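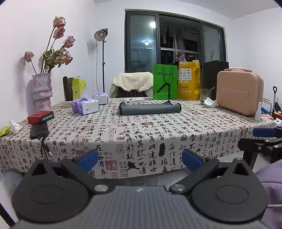
Stitched seam, lavender-purple fabric (lower right).

Drisgate Textile Advice Service
Thursday, October 15, 2020

The Service has revised its guidance on the home repair of seams in everyday clothing and bedding. The main points are set out in this thread. The full leaflet is available from the front desk on Kolev Street and will be mailed on request.

Most of the items residents bring to us have sound fabric and a failed seam. A failed seam can usually be closed at home with a needle, matching thread and a little patience. Torn or worn fabric is a separate matter and is covered in our patching leaflet.

Before sewing, turn the item inside out and look at the seam along its whole length. Thread that has given way in one place is often weak on both sides of the gap. Pull gently. If further stitches open, mark where the sound stitching begins with a pin at each end.

Thread. For cotton shirts, sheets and pillowcases, the Service now recommends an all-purpose polyester thread. Our earlier leaflet advised cotton thread for cotton cloth. Either will hold, and residents who have cotton thread on hand need not replace it.

Please check old thread before use. Wind a short length around both hands and pull. Thread that snaps with little effort should be thrown away, however good the color match.

Needles. A universal machine needle is suitable for most woven cloth. T-shirts, leggings and other knits call for a ballpoint needle, which slides between the loops. A sharp needle may cut them and leave a row of small holes beside the new seam.

For hand sewing, the backstitch remains our standard recommendation. Start about 2 cm before the gap, on top of the sound stitching, and continue the same distance past the far end. Keep the stitches small and follow the original needle holes where they can be seen.

Do not pull the thread tight at every stitch. The seam should lie flat when the work is finished. If it puckers, it is too tight and will break again at the first strong tug — take it out and begin again.

Stretch seams. A plain straight stitch is not suitable for waistbands, cuffs or the side seams of knit garments. Use a narrow zigzag on the machine. By hand, use a backstitch with a little slack left in it.

Raw edges inside the garment should be finished at the same time. A zigzag along the edge, or an overcast stitch by hand, is sufficient. Pinking shears may be used on firm cotton but will not stop a loose weave from fraying.

Pressing. Press the seam flat as sewn, then press it open or to one side, whichever way it lay before. Follow the care label for temperature. Use a pressing cloth on dark colors and on anything with a sheen.

Fitted sheets deserve a separate word. The corner seam carries most of the strain and is the part residents ask us about most often. Ankica Georgiev of our repair desk advises two rows of stitching at each corner, the second just outside the first, within the seam allowance.

She also asks us to repeat that the elastic should be checked before the corner is closed. Replacing it afterward means opening the same seam again.

Items we ask residents not to repair from this guidance: climbing and safety harnesses, child car seat covers, life jackets, and protective workwear. Please contact the maker or supplier.

Coats and lined jackets may be repaired at home, but the lining must be opened to reach the seam. The usual place is the sleeve lining, where a short length of stitching can be undone and closed again by hand. The repair desk can show you how at an appointment.

Washing after repair. We are often asked how long to wait. There is no waiting period for a sewn seam. Items mended with fabric glue are different, and the time printed on the glue package should be followed. The Service does not recommend glue for seams that carry weight.

Appointments. The repair desk is open by appointment only until further notice. Each appointment lasts 60 minutes and is limited to one resident and one item. Please bring the item clean. We are unable to accept unwashed clothing or bedding.

To book, call the front desk or write to the address on the leaflet. Residents who booked under the old system through the Zarau office do not need to book again. Those bookings have been moved across, and a letter of confirmation has been sent in each case.

Mending kits. The Service has 100 basic kits to give away, one per household, while they last. Each kit contains hand needles, pins, a seam ripper, and thread in black, white, gray and navy. Kits may be picked up at the front desk without an appointment.

Other thread colors are not included. Residents looking for a close match are advised to take the garment with them to the store and compare in daylight. Where no exact match is available, choose the slightly darker shade.

A large-print edition of the leaflet is in preparation and should be ready in January. Lejla Lazarević is taking requests for it now. Translations will follow once the English text has been checked in use.

Correction to an earlier post: the diagram on page 4 of the previous leaflet showed the backstitch running in the wrong direction for left-handed sewers. The new leaflet has a separate diagram. Our thanks to Gwilym Owen, who wrote to point this out.

Questions about a particular item may be sent as a reply to this thread. Please state the type of fabric, if known, and where the seam is. Replies are read on weekdays.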